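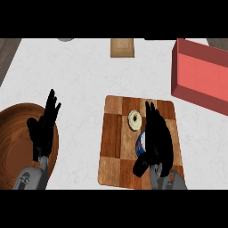 Progress report, October: Dedwood sauce and paste line

Where we stand

We were funded to develop three jarred pastes that a home cook could finish into dinner in 20 minutes. Two are done. The third is the tamarind and peanut, and it has opinions.

The smoked tomato paste was signed off at the Kelard kitchen on the second try. It holds its color and works over rice, on fish and, according to one tester, straight off the spoon at 11 at night. We have not added that to the label as a serving suggestion.

The green chili and lime paste took longer. The first batches tasted fine on day one and like lawn clippings by week three. Cooking the herbs separately and adding the lime at the end fixed most of it. The flavor is a little softer than we pitched, and testers preferred it that way, so we are calling it a decision.

The tamarind and peanut paste separates. It tastes very good, under a layer of oil that could service a small car. Amegashie, who supply our peanuts, have sent a finer grind to try. If that fails we will print "stir well" on the lid in large type, as the rest of the industry does.

Production

The order with Plimau was for 3000 jars. We received 2897. The remainder are described on the delivery note as "to follow," and we have been following them by phone since. A credit has been offered if they don't turn up before the next run. Lids arrived in full, so we are currently rich in lids.

Recipe cards

Each jar ships with a card giving three dishes. Testing these showed that our cooks read the first line and then improvise. We cut every method down to one side of the card and moved the salt warning to the top, after several very thirsty evenings.

Money

Ingredients are under budget and postage is over it -- glass is heavy, a fact we knew and somehow did not cost. We would like to move the ingredients underspend across to postage. No new money is requested in this period.

Next

Run the tamarind batch with the finer grind. Finish the shelf-life checks on the green chili. Get the allergen wording for the peanut label approved, in both sizes. The next tasting at Kelard is on a Tuesday, and you are welcome to come. Please eat first, the portions are small and there are a lot of forms.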